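What I Learned at the Open Day in Prellen

In May I took the early bus to Prellen to see how people teach robots with their own hands. I expected a show with music and a big screen. 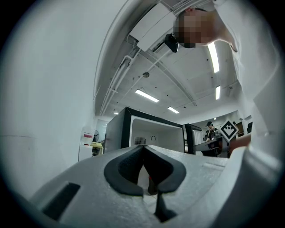
My opinion before this visit was simple: a company that wants visitors should show them the finished machine. I have changed it. At Fasham, the workshop that invited us, the most interesting hour was the slow one. A person holds a gripper, makes a small movement with it, and then makes the same movement again. Simin Tabrizi, our guide, told us they had recorded 2181 such movements since winter, and that 588 of them were thrown away.

I liked very much that she told us the second number. Other firms I have visited would keep it for themselves.

Tarek Daher, who came with me, was disappointed. He said that for a ticket and a long bus ride he wanted to see a robot work alone. I understand him, but I do not agree. When we see only the robot, we believe that it learned by magic, and we forget the tired wrist of the person who taught it. I tried the gripper myself for a few minutes and my movements were clumsy.

My one complaint is about the labels on the wall, which were written for engineers. Open days are for neighbors too. If Fasham repeats the visit next year, I hope they will ask a schoolteacher to write them.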